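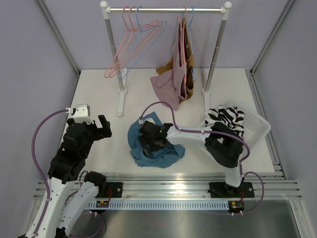
Saturday, second bench session on hangers. Question from Girish still the same: could this do a load of laundry at home, start to finish, yet? My answer still no, but less of a no than in March. Hanging is where the time goes. With the pink garment and the tan-brown one both up on the rod and the teal-blue cloth crumpled on the floor under the right gripper, the job looks half done. Anyone would finish the rest without thinking. For the arms each piece is a new problem.

Tally so far, 15 tries on the Prolham policy, 8 good. Umby policy 7 good out of the same 15, slower, but lets go cleaner. Ghada wants both rerun w/ the heavier shirts before we say anything to Bhardwaj.

Thin knits worst. Neck opening closes up as soon as one side goes slack, then hanger shoulder pokes the fabric insted of going in. Try wider pinch? Ask Ghada re: grip force, she had a number for this.

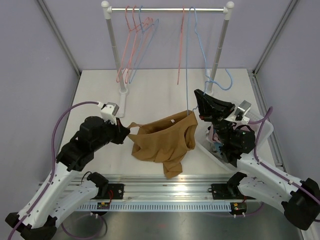

Also the second shoulder. First one is OK most tries, second needs a regrasp and thats where we lose it. Wolley log is up to 1,086 episodes now, hardly any with a regrasp in them. Need more of those before retraining.

Folding: not touching it this month.

To do: label the failed tries, spare wire hangers (bent ones out of the pile), send Girish the short clip, not the long one.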